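Why Do Boxes Have Lids?

Look in any kitchen cupboard and you will probably find a stack of plastic tubs. In the next cupboard you will probably find a heap of lids, and half of them won't fit anything. People put up with this because lids do a lot of work.

Keeping air out

Air moves all the time, even in a room with the windows shut. When it passes over food, it carries water away. That is why a slice of bread left on a plate goes hard by the evening. Crackers have the opposite problem. They are very dry to begin with, so they take water in from the air and go soft.

A lid traps a small amount of air inside the tub. That air can only take so much water from the bread, or give so much to the crackers, and then the swapping almost stops.

Keeping things out, and in

Dust falls on everything. Flies can smell fruit from far away. A lid stops both. It also stops things from getting out, so you can tip a closed tub of beads on its side and still have all your beads.

A tub does not have to be for food. The same kind of box can hold crayons, building bricks, buttons or bath toys. If you use one for toys or paint, don't use it for food again later.

Parts of a lid

Most lids have an edge that goes over or inside the rim of the box. Many have a tab as well. A tab is a small piece that sticks out so your finger has something to push. Some lids also have a handle in the middle, and the handle may sit in a dip. The dip makes room for your fingers and lets the handle be lower.

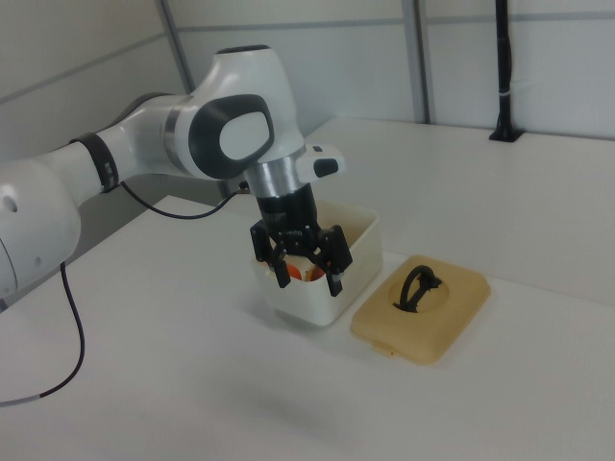 An open tub with orange things inside. The lid has a dark handle in the middle and a small tab at the front.

When you take a lid off, think about where to put it. On a clean table is fine. On the floor is not. Leave it close to the box so you can find it again.

Some lids are see-through or partly see-through. Light gets through the plastic, so you may be able to tell that something is in the box without opening it. If you can't tell what it is, use a label.

Try it: the cracker test

You need 3 crackers from the same packet, a tub with a lid, a bowl and a plate.

Put one cracker in the tub and close the lid. Put one in the bowl and one on the plate, with nothing over them. Leave them all on the same shelf overnight. In the morning, snap each one and listen. Write down which was the loudest.

Do the test again on a rainy day and see if you get the same answer. Damp air has more water to give — so the day you choose can make a difference. Don't eat the crackers that were left out.

Words to know

Rim: the top edge of a box, cup or bowl.
Airtight: closed so well that air can't get in or out.
Damp: a little bit wet.

Written by Kadri Stankevičius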